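Saturday, October 11, 2025

Today I slept until nine, which I did not do since the summer. The rain was already strong and I decided to go to the market in Gunus anyway.

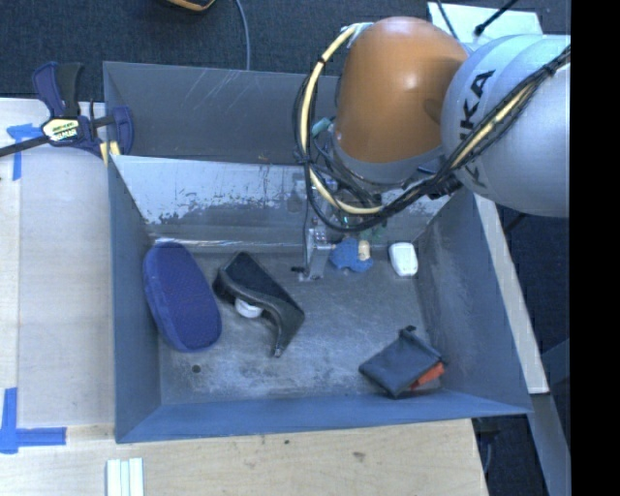

The bus was late and full of wet coats. I stood the whole way next to the door and repeated in my head the words I wanted to say to the cheese seller. When I arrived, she understood me the first time! I asked for 200 grams of the white one, the salty one, and she gave me a small piece to try. It tasted a little like the cheese from Flivov, but softer.

After this I looked for winter boots. The good pair cost 700, and I can not pay so much this month. I will ask again in two weeks, maybe the price goes down. My old boots have a hole on the left side, so my sock was wet until the evening.

At home I made soup with potatoes and too much pepper. I ate 2 bowls and wrote a long letter to my sister — the first one since I moved. I told her about the river, the neighbors' piano, and that I still mix up "borrow" and "lend." I did not tell her that I miss home on Sundays.

Tomorrow: wash the curtains, call the landlord about the kitchen window, study chapter 3.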